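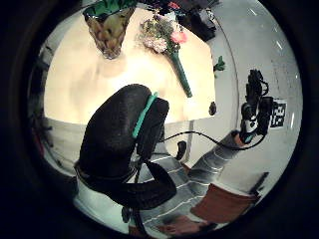

The funder's office asked, after our November report, why a project for table flowers should need a second period at all, and whether the work could not be finished with the vases we already had. It is a fair question and I try to answer it in this report.

Progress report to the Lodness Fund
Project: Flower tables at the Vellik day center, Stestport
Date: March 2, 2011

1. What was done

In this period we prepared flowers for 20 tables in the dining hall and the reading room. Each table gets one glass vase and one small bouquet. The bouquets are in pale colors, mostly pink and white with some green, as the visitors had asked for. The stems are wrapped in green, so the bouquet can be laid on the table first and its place decided later. Before, we put everything directly in the vase and had to take it out again many times.

We also tried vases with a filling. The filling has a greenish-yellow color and a surface like scales or pinecones, and it holds the taller leaves in position. The visitors like it. It is heavier than we expected and two of the shelves in the store room had to be made stronger. This cost was not in the plan and we paid it from the center's own money.

2. The old vases

The old vases were bought from Kpodo in the first period. They are too wide at the bottom for the small tables in the reading room. Of the 30 vases, 8 are now broken or have a crack, and the rest are used in the dining hall only. So we could not finish with them, and this is the main reason for the second period.

3. Money

We have used 76 percent of the grant. The remaining part is for fresh foliage until the summer and for table covers. The white tables show every leaf and every water mark — the cleaning takes longer than the arranging on some days.

4. Problems

Delivery to Stestport was late two times in January. The flowers from the second delivery could be used only in part. We now order one day earlier. The store room is also small, and wrapped bouquets should not lie there on top of each other.

5. Next steps

Until the next report we want to finish the reading room and write a short guide for the arranging, with the order of the steps and the length of the stems. We ask the fund to confirm that table covers may be paid from the line for materials. If this is not possible, we will send a changed budget.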